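From: Elvira Villanueva
To: Brendent Workroom list
Date: Jun 30, 2019
Subject: Re: white tables, and keeping them clear

Hello everyone,

Thank you all for the kind notes about the new layout, and sorry for my slow reply – it has been one of those weeks. Someone wrote earlier:

> Are the two white tables staying together now, or can we pull
> them apart for cutting? And where did the brown drawer go? I
> had my good scissors in there in December and I'd love them back.

They are staying together, at least until we've all had a fair try at working that way. I know the seam bothers some of you (it bothers me too when I'm writing by hand), but a big sheet of paper laid over it takes care of that, and it is such a pleasure to have one wide surface again after years of elbows and jam jars. The brown drawer with the long white handle lives at the far edge of the right-hand table now, with the cream piece on top of it. Please look there for the scissors! 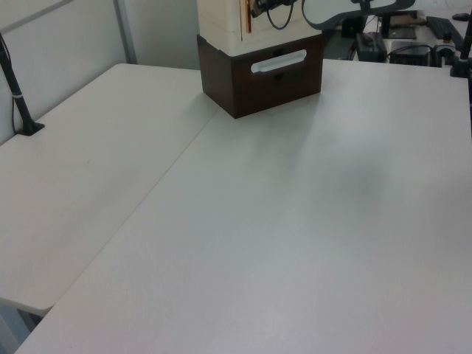
Brilska Circle Letter, no. 10, page 2

The page number is for those of you who keep the printed letter in a binder, as I do. My one request is that we leave the middle of the tables bare when we go home. Gratville, where we bought our cleaning cloths, also sells a table spray, and I've put 600 ml of it under the sink. A small squirt and a soft cloth will do for most marks, and pencil comes off with hardly any rubbing. Do go gently along the seam, where eraser crumbs like to settle. Boxes and appliances can stay toward the edges, as long as there's a good stretch of white left for whoever comes in next with a roll of fabric or a tray of seedlings.
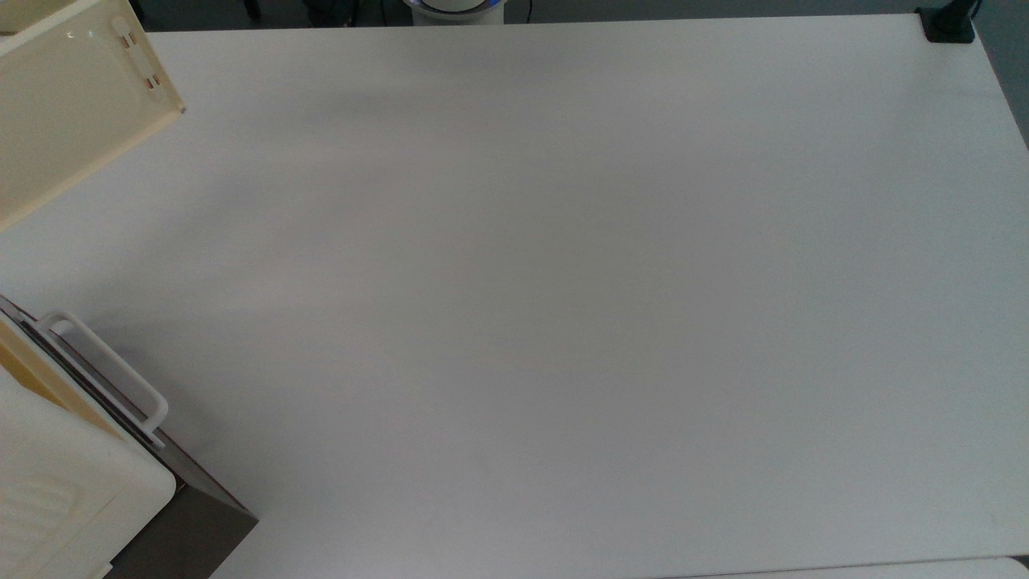 Can I leave a half-finished project out overnight?
Please put it on a tray and slide it onto the Thongsuk shelf by the door, with your name on a slip of paper.

I'll bring more trays next time, and the lemon cake recipe I keep promising.

Warmly,
Elvira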